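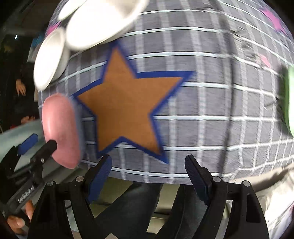 Student enterprise report: did our company make money, or did we just think it did?

Group project, Business and Enterprise, second year
Written up by Sum-yee Peng

1. What we set out to do

Our group of four ran a small company called Otia for one term, under the college enterprise scheme. Otia rented out party kits for children's birthdays: tableware, a floor covering and a few soft toys, delivered in a crate and collected the next day. The pitch was that parents would sooner hire than buy. I was never sure of this and said so at our first meeting, so I was given the job of writing the report.

The scheme lent us a start-up sum of £487. We were told that last year's best group, Movmont, had taken £2299 in sales, and that figure was on the wall of the enterprise room all term. It says sales. I asked what the profit was and was told it had not been recorded.

2. Market research

We put a questionnaire round two primary schools in October. Most parents who answered said they would be "likely" or "very likely" to hire a kit. I don't think this tells us much. The question did not mention a price, and the form was handed over by a cheerful student standing at the gate. Saying yes to that costs nothing. When we went back to the same parents with a price list, the number willing to leave a deposit was far smaller, and that second number is the only one I would show to a bank.
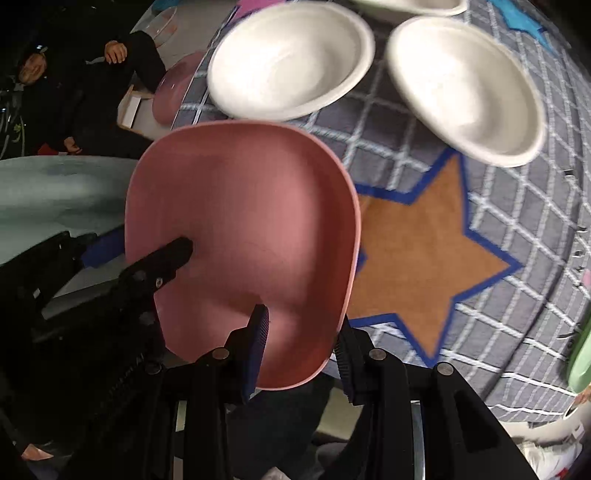

Pink plastic bowl, with the grid-patterned rug behind.

3. Pricing

We set the price by looking at a rival, Tivum, and going a little lower. This is what the textbook calls competitor-based pricing. In our case it meant copying a firm whose costs we knew nothing about. Tivum has a van. We had somebody's mother.

If her petrol and her Saturday mornings had been charged for, each hire would have barely covered itself. We did not charge for them, and the accounts look better as a result. I wanted a line for unpaid help. The group voted to leave it out, and I have put it back in the appendix.

4. Marketing

Most of our effort went into social media and most of our bookings did not come from it. Nearly every customer, when asked, had heard of us from another parent. We still spent over half of the promotion money on paid posts, on the grounds that the posts were "building awareness". I have not found anyone who can say how you would check that.
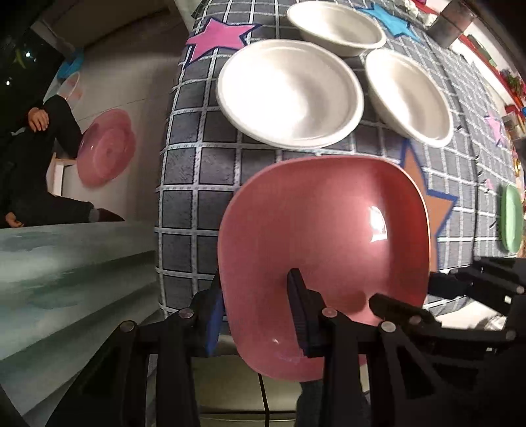 Chang, reading a draft of this section, felt I was being unfair: a parent might well see a post, forget it, then remember the name when a friend brings it up, and would only ever mention the friend.

That is possible. It is also what you would say if the posts had done nothing, and we kept no records that would settle it. Next time each post should carry its own booking code.

5. Results

We repaid the loan in full and had a small surplus, which was shared out equally. The college counts this as a success. I would call it a break-even with free labour. Washing, packing and chasing late returns took up far more time than anybody had planned for, and we have no proper log of the hours before half-term.

6. Recommendations

Ask for a deposit during the research stage.
Log everyone's hours from the first week, including relatives.
Put profit on the enterprise room wall next to sales, or take the sales figure down.
Charge for late returns. We had a late fee in the terms and never once collected it.

The appendix has the full accounts, with and without the unpaid help.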